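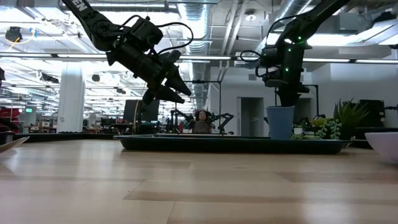
Drokbridge Shared Table: progress report for October
Thursday, November 2, 2023

Dear all at Lozano,

Thank you once again for your patience with us over the summer, when there was precious little to tell you. October was a much fuller month, and I'm glad to say the table-laying and clearing part of the grant is properly under way. We served 363 lunches at Drokbridge over 26 sittings, and the long wooden tables you helped us buy have come through it very nicely, with only a light oiling at half-term.

The biggest change has been the trays. We used to carry everything out piece by piece, which was lovely and sociable but terribly slow, and now each table has one long dark green tray with a raised lip — cups and greenery go on that, plates and cutlery straight on the wood. We settled on the pale colours for the crockery after much debate, a light blue cup and a lavender plate, and they do look cheerful against the green.

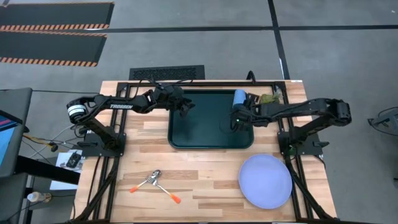 Atent, who share the kitchen with us, wrote that the trays had made clearing up far quicker on their days too, but that they would like a second one for each table, so that used things never have to sit beside clean ones. I think they are quite right, and I have put 2 extra trays in the November order to see how we get on.

The succulents have been a small pleasure. There is a spiky one and a trailing one with little round beads, and they go back on the tray after every wipe-down. Cut flowers were costing us more than I liked, so the saving goes towards napkins.

We are still using paper cups when the washing-up gets behind, and I'd like to bring that down before Christmas.

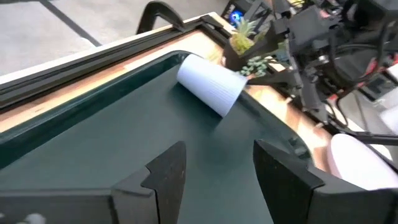 Tarcísio Teixeira

Spending is within the budget we agreed, apart from the delivery charge from Cosine, which came in 3 pounds over. Still to do this term: felt pads for the table legs, a proper shelf for the plates, and a laying-out card for newcomers to follow. I'll send the receipts separately, and you would be very welcome to come and have lunch with us any day you like.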